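Clothes swap to move into Pliswood library hall after busy February

Mon 17 June

Pliswood's clothes swap is to move out of the back room at the Hladun Street community centre and into the library hall, where it will open on the first Saturday of each month.

The swap started in February in a room that holds three folding tables and a rail. By the third session people were queuing down the corridor with carrier bags, and sorting had spread on to the floor. The library hall is larger, has its own side door and comes with a cupboard that can be locked between sessions.

Stefaniia Yurchenko, who set the swap up with her neighbour Valentyna Melnychuk, said space had been the main difficulty from the start.

"You can't sort clothes in a pile," she said. "Each thing has to be laid out flat and looked at, front and back, and then folded and put with its own size. We ran out of places to lay things."

Entry is free. Visitors may bring up to seven items and take away the same number. Anyone with nothing to bring can still take two items, and school uniform is not counted at all. Clothes should be washed and dry when they are handed in. Coats and shoes are accepted, but underwear, pillows and duvets are not.

T-shirts are by far the most common donation, followed by children's trousers and jumpers. Plain ones go quickest. Mrs Melnychuk said white T-shirts were often gone within the first half hour, partly because the primary school in Zirnari Road asks for them for PE.

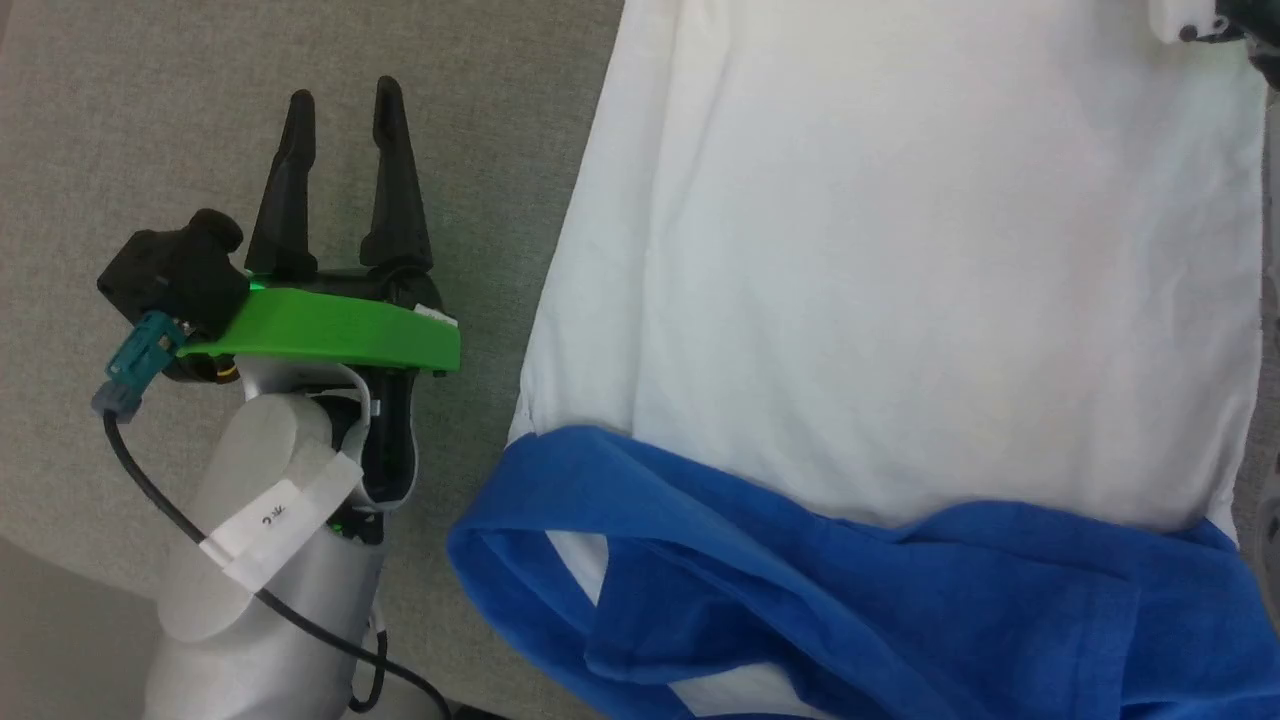
Items are checked for stains, holes and missing buttons before they go out. Anything with a small fault is put in a mending box, and a sewing table will run alongside the swap in the new hall from ten until noon. People can bring their own repairs to it as well, though zips will have to be left and collected the following month.

Clothes that are too worn to pass on are bagged for rags. A garage in Venport takes the cotton ones, and the rest go to the textile bank in the library car park.

The move will also change how clothes are put out. At Hladun Street everything was folded on the tables, and the piles needed doing again every few minutes as people looked through them for sizes. In the library hall, adult tops and dresses will hang on rails, with only trousers, knitwear and baby clothes kept folded. The organisers have asked for spare hangers, particularly children's ones, and would be glad of a full-length mirror if anyone has one to give away.

Folding has been a matter of some debate. Mrs Yurchenko prefers T-shirts folded in thirds with the sleeves tucked behind, so that the label shows at the top. Mrs Melnychuk rolls hers. The agreement for the new hall is that shirts waiting to be hung will be stacked flat and baby vests will be rolled and stood up in shoeboxes.

The library is not charging for the hall for the rest of the year. The swap will pay towards heating from the autumn, using money from the tea table, which made £100 over the spring.

Some regulars have said they will find the new place harder to reach, as the Hladun Street centre is next to the bus stop and the library is a walk uphill from it. Bags can still be left at the centre's front desk during the week before each swap, and they will be taken up to the library on the Friday evening. They should be tied at the top and marked "swap", with the sizes written on the outside if possible.

The first session in the library hall opens at ten o'clock and closes at one. Donations can be handed in at the side door from nine. There is parking for bicycles at the front, and pushchairs should use the ramp by the car park.

Help is wanted with setting up the rails on the morning and with clearing away afterwards. A sheet for names is at the library desk, and another will be kept at the Hladun Street centre until the end of the month.

Summer clothes and swimwear are needed now. Winter coats should be kept back until September, when there will be room in the cupboard for them.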